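3.2 Countertop materials and utensil grouping

The household survey covered 51 kitchens in the Trituvmont district and recorded 183 instances of utensils left on a work surface between uses. Drawers and upright holders were coded separately. An item was assigned to the category "loose bundle" when its long axis lay close to that of its neighbors and no tie or container held the group together. Crossing was permitted, as thin sticks seldom stay parallel to heavier ones.
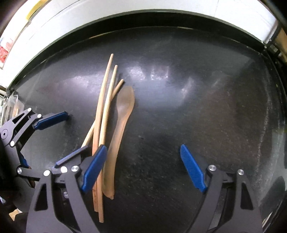
Figure 4. Wooden sticks and a wooden spoon in a loose bundle on a dark, speckled countertop.

Glossy dark surfaces gave the coders more trouble than matte ones. Reflections obscured the speckle of the stone-look finishes, though pale wood remained easy to separate from the background. In 11 instances the two coders disagreed on whether a spoon belonged to the bundle beside it – these were settled by the rule in Hakim's earlier storage study, which assigns the spoon to the group if its handle follows the same direction. Bundles mixing spoons and plain sticks were kept as one category.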